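Progress report to the Kirnico small grants desk – the shared workshop gripper

Of the 428 pounds you gave us, 25 remain. The rest is mostly brass eyelets and optimism.

The hand-held gripper now gets hold of a tall food pouch.

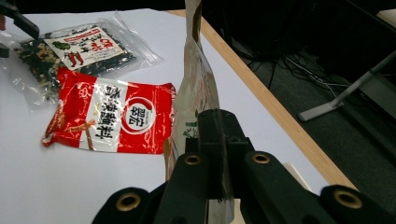
Photo: Vitória Coelho

Felt-covered pads are on both fingers, fraying a little already. Seaweed is next.

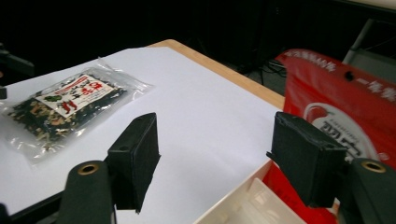

Page last changed: 9th April

Still to do: cable tidying, promised in November.

Comments

Listov: Who eats the test pieces?

Ding: 17 pads, surely?

Contact | © Wulano Workshop | Back to top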